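チューリップの生け方

チューリップの生け方では、切り花として流通するチューリップを花瓶に挿して飾る際の手順と、その後の管理について述べる。チューリップはユリ科チューリップ属の球根植物で、切り花は主に冬から春にかけて出回り、4月には露地栽培のものも店頭に並ぶ。

概要
チューリップの切り花は、茎が中空に近くやわらかいこと、切った後も茎が伸び続けること、光の方向へ曲がることに特徴がある。このため、同じ花瓶に挿しても翌日には姿が変わる。花は気温が上がると開き、下がると閉じる。つぼみが固く締まった段階のものを選ぶと、観賞期間が長くなる。

下準備
花を包みから出し、台の上に一本ずつ寝かせて並べる。重ねて置くと葉が折れやすい。下葉のうち水に浸かるものは取り除き、上の葉は残す。葉は茎を抱くように付いているため、付け根から横へ回すようにはがす。茎の切り口はよく切れる刃物で水平または斜めに切り戻す。茎が曲がっている場合は、新聞紙で全体をきつめに巻き、深めの水に2時間立てておくとまっすぐになりやすい。 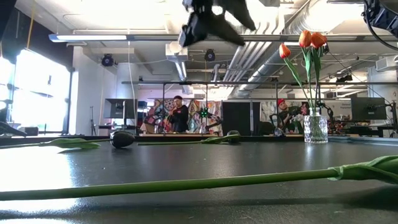
花瓶と水
花瓶は口の狭い小ぶりのものが扱いやすく、3本程度の少ない本数でも茎が倒れにくい。カットガラスのように表面に凹凸のある透明な器は、水中の茎が目立ちにくい利点がある。口の広い器では茎が外側へ開くので、本数を増やすか花留めを用いる。水は浅めに入れる。深い水では茎が傷みやすく、ぬめりの原因になる。

配置
高さをそろえずに挿すと、花どうしが重ならない。2本を高い位置に寄せ、残る1本を低く外へ傾ける形は、少本数の生け方としてよく用いられる。園芸家のベンヴィンダ・ブラガンサは、挿した直後の形を整えすぎず、茎が伸びる分を見込んで短めに切ることを勧めている。

管理
水は毎日替え、その際に茎の先を少し切り戻す。直射日光や暖房の風が当たる場所は避け、夜間は涼しい場所に移す。窓辺に置く場合は、花瓶の向きをときどき変えると茎の曲がりが偏らない。適切に管理した場合の日持ちは6日ほどである。スイセンの切り口から出る粘液はチューリップを傷めるため、同じ花瓶に挿すときは、スイセンだけを先に別の水に浸けておく。

関連項目
切り花
水揚げ
花留め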